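# Bench clearing, ten months in

December 2019

The arm on the Allport bench has been clearing small parts between kitting jobs since February, and I have been asked often enough what it changed that I would like to write it down once.
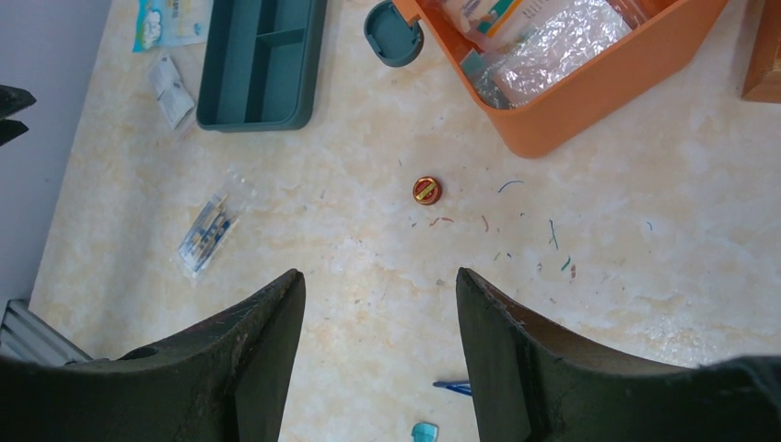

The task is end-of-job clearing. A kit gets built, and whatever remains on the table has to be sorted into return to stock, return to tray, or scrap. Before the arm, each kitter did this by hand. It was logged as part of the kit, so we had no separate number for it. Nazanin Ghasemi timed it over 72 jobs before we signed anything and got a median of 19 minutes, which was higher than any of us had guessed, including the kitters.

The arm is slower per item than a person. It handles caps, lids and bagged parts well. Offcuts of wire are a poor fit for it: they lie flat, the fingers are thick, and a missed pick tends to push the scrap a short distance and cost a second look. We tried a narrower fingertip from Ultau and went back to the old pair after a month, as the narrow ones dropped the heavier bags. Wire is now swept by hand at shift change. The light tabletop helps the vision side, although the marbling gave false detections until Herman Setiawan retrained on 4,000 crops of bare table.

What changed for people is harder to put in a table.

Suryani Nair used to kit full time. She now kits in the mornings and reviews failed picks after lunch, 727 of them in the last full quarter. Her pay grade moved up one step, but only after she asked twice. The review work was first described as "occasional", and it was never occasional. If you are planning something similar, write that job down before the arm arrives and put hours against it.

Somtochukwu Osagie made a point I had missed. Clearing the table was when kitters noticed mistakes. A cap left over meant a cap missing from a kit. With the arm doing the clearing, the leftover went back to stock and the short kit went out the door. We had three of those at Istden before we connected the two. The software now holds any item that matches an open kit and flags it to the person who built it - a small change, and it should have been in the spec.

Headcount is the same. Overtime is down, and two people have told me they miss the money.

Arif Gunawan wants a second arm on the Rahman line. My view is that the hold-and-flag logic should run one more quarter first. I will post the pick rates by item type once Suryani has finished relabeling the bags.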